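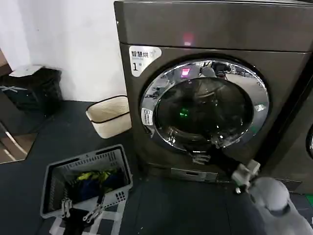 Rasmus Pärn reckons the arm is the cheap end of it, and that most people who ask for a price on laundry automation haven't budgeted for the doors.

I read that in his reply on an older thread and want to check it before our March budget goes in. We run a small shared laundry in Vedascombe with front loaders, and we're looking at one arm to open doors, unload and move baskets. Cakirix quoted for the arm and gripper only. What else should I put on the sheet?

— Idrisa Minja

**Consuelo Ñahui**

Put these on as separate lines so they can be cut separately:

- spare gripper fingers, 2 sets to start
- a base or rail, plus floor marking
- fitting and site set-up
- training for whoever is on shift
- service cover after the warranty ends

I'd allow $2000 for fingers and small parts in the first year. Ask Cakirix to trial your own door handles. A recessed handle low on the door is a different job from a lever, and you want that result in writing. Also ask what happens with clothes hanging over the side of a basket. Our quote assumed everything was inside it.

Lead time on our order was 13 weeks — longer than the sales sheet said.

**Wiremu Dunstan**

Lease it. We did 6 months through Candwood and then bought. Can't remember the rate, sorry.

**Ferdinand Stöckli**

Check your insurance too. Ours wanted a new risk assessment before the arm could run with customers in the room.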